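Search this diary
Enter keyword Go

23rd April

Budget day, ugh. I sat down with the spreadsheet before my coffee was even ready and didn't get up until my legs went numb. Gijs wants two more hand-held grippers before summer, and I want them too, believe me, but the quote from Restex came in higher than the one they gave us in January and I had to read it three times to find out why. Fingertip pads! They used to be included and now they're a separate line, 300 a set. We go through pads like other people go through socks.

So I called Josefien at Clollberg to see what they'd charge for pads only, and she was lovely about it (she always is) and said 541 for 2 sets, shipping included. That's cheaper, but Gijs says the fit might be off and then we'd be shimming them with tape. I put it in the sheet with a question mark. 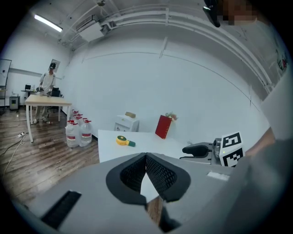 The other thing is tables. If we go up to four people recording at once we need another table, and that means moving the desk with the monitor, and Evelien has already told me she likes it where it is. I didn't push. I wrote "table, plain, white" on the list and left the price blank, which is cheating, I know.

Then there are the marker cubes, which I forgot completely last time. Every new handle needs one! We could print them ourselves, but someone has to glue the markers on straight and I am not that someone. Put down 101 for the lot and I'm hoping it holds.

If I drop the spare handle and wait on the second gripper until fall, it all nearly fits. Gijs will sulk for a bit. I'm sending it to Maarten tomorrow after I check the shipping on the Restex quote again, and I still need to ask if the pads come in pairs or singles. Made soup. Bed.

Comments (3)

Fenna Van Damme: Pairs! We ordered in singles once by mistake and had to do it all over again.

M. Bakker: Saw this before I saw the spreadsheet. What's the question mark for?

gijs v: I do not sulk

Contact | © Stallomura Diaries | Back to top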